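Nine Months With the Residence Permit Office

April 19, 2021

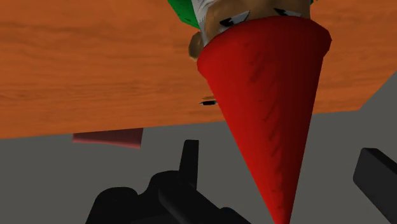
Garden gnome, upside down.

My residence permit was renewed in March. I said I would write down how it went once it was over, mostly for the people who email me asking whether they should try to do it themselves or pay someone. I did it myself, and it took nine months.

Some background for new readers. I moved here on a two-year work permit tied to my job at Wirnness, a company that makes software for warehouses. When the permit came up for renewal, the rules had changed. The old system let your employer file for you. Under the new law, passed the summer before, the worker files and the employer only confirms the job. The government said this would protect people from bosses who used permits as a threat. I think that is a fair reason for the law. The trouble was that the offices were not given any more staff to handle it.

I filed online in the first week I was allowed to. The site gave me a receipt and a place in line, which was 514. I was told the number would be updated every two weeks. It stayed at 514 for two months and then the page that showed it was taken down.

The documents were the usual ones: passport, lease, tax statement, proof of health coverage, a letter from work. The new one was a police certificate from every country where you had lived longer than six months. For me that meant three certificates, and one of them had to be requested by mail with a money order. It was only good for 90 days after it was issued. By the time my file was opened it had expired, so I had to order it again.

The fee was 500, up from 320 under the old law. You pay when you file and do not get it back if you are refused.

While a renewal is pending you are allowed to stay and work. You are not promised that you can get back in if you leave. I missed my cousin's wedding because of this. A coworker took the chance and flew home to Halach to see his father, and he came back with no trouble at all. Another man at the same company was held at the airport for 19 hours. They had the same paper in their hands.

The best help I got was from Loretta Mbeki, who runs a free advice table at the Dunleavy branch library two evenings a month. She went through my file and found that my lease used my middle name and my tax statement did not. She told me to get a signed statement from the landlord before anyone asked for it. When the office did ask, I had seven days to answer, and I would not have made it without that letter already in the drawer.

The interview itself took less than half an hour. The officer was polite and tired. She asked where I worked, whether I had changed address, and whether I planned to bring family over. Then she stamped something and told me to wait for a text message. The message came 33 days later and said my card was ready at the Boda Street counter, open mornings only.

There is a bill in parliament now that would make renewals good for four years instead of two. The governing party is split on it. The members from the farm districts want it, and the interior minister has said he will not bring it to a vote before the budget is done. I wrote to my representative, even though I can't vote for her. Her office sent back a form letter that thanked me for my interest in road repair.

If your permit is up this year, order the police certificates last, keep a copy of every page you upload, and check that your name is written the same way on everything. Save the receipt as a file on your own computer too. Mine disappeared from the site when they changed the login system, and the first thing the woman at the counter asked for was the receipt number.

I have a list of the forms with their current numbers and will post it when I have checked it against the new site.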